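Julio, cuaderno del banco 2. Empiezo a las 9:40 con el café todavía en la mano y con ganas, porque anoche dejé puesta la descarga de las grabaciones nuevas y ya están todas. ¡Por fin! Son 187 demostraciones teleoperadas en el simulador, de las cuales la mayoría son mías y el resto de Siobhán, que mueve el mando con una calma que me da bastante envidia (yo llego al panel como quien llega tarde al autobús).

La tarea sigue siendo la misma: bajar la pinza abierta, abrazar el panel marrón por los dos lados, cerrar, levantar un poco y soltar. Dicho así parece una tontería, pero con la vista de la muñeca como única referencia uno pierde enseguida la noción de la profundidad. Ayer hice tres intentos seguidos creyendo que ya tenía el panel entre los dedos y estaba cerrando en el aire, un par de centímetros antes. Siobhán dice que mire las sombras de la superficie y no los dedos, y desde que le hago caso me va mejor, aunque me canso más la vista.

Cosas que he cambiado en Fotau (el programa de captura) antes de ponerme a grabar:

- ganancia del mando bajada a la mitad en el último tramo, cuando la pinza ya está cerca
- botón de marcar inicio y fin pasado al pulgar izquierdo, que con el derecho lo pulsaba sin querer
- el registro guarda ahora la orden y la posición medida por separado, como pidió la gente de Resten

Lo del pulgar parece una chorrada y es lo que más he notado. Antes tiraba una grabación de cada pocas por culpa del dichoso botón.

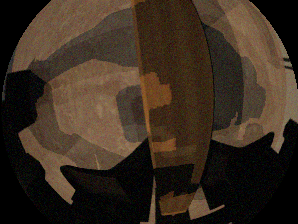

Sigo con lo de la aproximación, que es donde se nos va el tiempo. Con el panel casi vertical hay dos maneras de entrar: bajar recto y corregir al final, o entrar ya alineado desde arriba y no tocar nada más. Yo soy de la primera y Siobhán Nic Giolla de la segunda. El problema es que mezclamos las dos en el mismo conjunto y la política aprendida hace una cosa rara a medio camino, una especie de titubeo – se para, gira un poco la muñeca, se arrepiente y vuelve. Lo vi ayer repetido en casi todas las ejecuciones de prueba. He separado las demostraciones por operador para entrenar dos versiones y comparar, a ver si el titubeo desaparece o me estoy inventando la causa.

Otra cosa: las sombras. La luz del simulador venía fija y esta semana la estoy moviendo entre grabaciones. Cuando la sombra del panel cae larga me cuesta distinguir el borde de abajo, y si me cuesta a mí supongo que a la red también. He dejado la semilla 218 como caso difícil de referencia. ¡No la borréis, por favor! Ya la perdí una vez limpiando carpetas.

A media mañana, bloqueo del mando. El dispositivo seguía mandando órdenes, pero el brazo simulado se quedaba quieto y luego pegaba un salto de golpe. Era la cola de mensajes, que se llenaba al grabar vídeo en el mismo disco. He pasado el vídeo al disco externo y de momento no se ha repetido, toco madera.

Después de comer, limpieza de datos con el script de Kowalczyk. Recorta los segundos muertos del principio (los míos son larguísimos, me coloco bien en la silla y luego empiezo) y descarta los episodios sin cierre de pinza. Quedan 3,435 segundos útiles en total, copio el número tal cual lo saca el script, con la coma inglesa de los miles, que luego me lío. No está mal para lo que llevamos.

Pendiente:

- repetir las grabaciones con la luz baja, entrando alineado desde arriba (me toca aprender el estilo de Siobhán, qué remedio)
- preguntar a Nustside si su mando nuevo deja fijar un eje
- mirar si el retardo de la imagen cambia al grabar a resolución completa
- lanzar los dos entrenamientos antes de irme

18:20. Lanzados los dos. El primero tarda más de lo que pensaba en cargar los episodios, así que lo dejo toda la noche y mañana abro las curvas con Siobhán.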